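## 3.2 Materials and sorting task

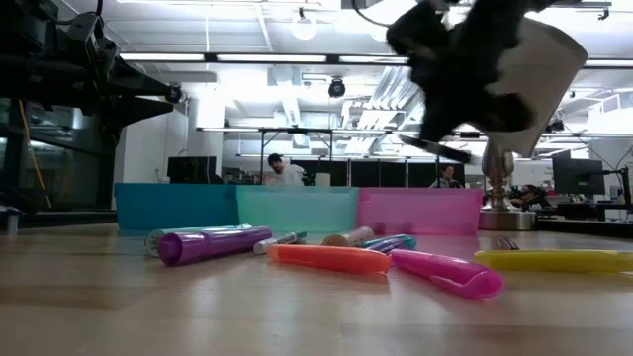 **Figure 4.** Writing instruments on the tabletop before the row of three bins (teal blue, pale green, pink).

The household clutter study at Plosbridge treated writing instruments as a category of their own. In the home inventories described in Section 2, pens and markers were the items most often stored in more than one room, and respondents gave very different accounts of where they belonged. Some kept all of them in a single drawer. Others separated them by user, by purpose, or by whether the ink was thought to be permanent. The sorting task was designed to record these preferences under comparable conditions, with the same surface, the same containers and a mixed set of instruments.

The work surface was a light wooden tabletop with pale planks. Three translucent plastic bins were placed edge to edge behind the sorting area, as shown in Figure 4. The bins carried no labels in any session. Pilot sessions held in January had used printed labels ("pens," "markers," "other"), and participants tended to follow the wording closely even when they later reported that they would not divide the items in that way at home. Removing the labels lengthened the sessions but produced groupings that participants were better able to explain in the interview.

Bin color was retained as a feature of the task. Clear containers were considered and rejected, as the Marinescu inventory had found colored storage in most of the homes visited. The colors also gave participants a ready means of referring to a bin when talking through a decision. We return in Section 4.3 to the question of whether the colors affected placement.

The instruments were drawn from a pool of 722 items collected from participating households and from the Lateck office supply room. Each session used a set of 38, presented in smaller groups. Every set contained thick markers, thin pens and flat-bodied highlighters. The group in Figure 4 includes highlighters in orange, hot pink and yellow, together with a thick purple marker and several slimmer pens. Caps and bodies were wiped clean between sessions, and instruments that no longer wrote were kept in the pool. In the home inventories, dried-out pens had been stored alongside working ones, and a set without them would have been less typical of what people keep.

Items were scattered over the middle of the table with no fixed orientation. Partial overlap was permitted. In an early version of the procedure the instruments were laid out in parallel lines, but participants read the lines as a suggested order and worked through them from one end to the other. Scattered placement reduced this effect. A table lamp with a white shade stood at the back of the table on the right. Reflections on the tabletop were noted during setup and were accepted, provided that participants could distinguish the lighter markers from the surface.

Placements were coded according to the Gomard scheme, which assigns each decision to one of 5 grounds: type, color, size, frequency of use, and condition. A sixth code, "unstated," was applied when the participant gave no account of the decision during the session or in the interview. Where two grounds were mentioned for a single item, the first was entered as primary and the second was kept in the notes. Highlighters presented a particular difficulty for the coders. Participants who grouped them together sometimes cited their purpose and sometimes their bright colors, and the two grounds lead to the same placement. Such cases were settled from the interview record alone.

A total of 50 sessions met the criteria for analysis. Sessions were excluded if the participant left items on the table at the close of the task and did not confirm that this was intended. Items left out on purpose were coded as a separate group, "kept at hand," and are reported with the bin placements in Table 2.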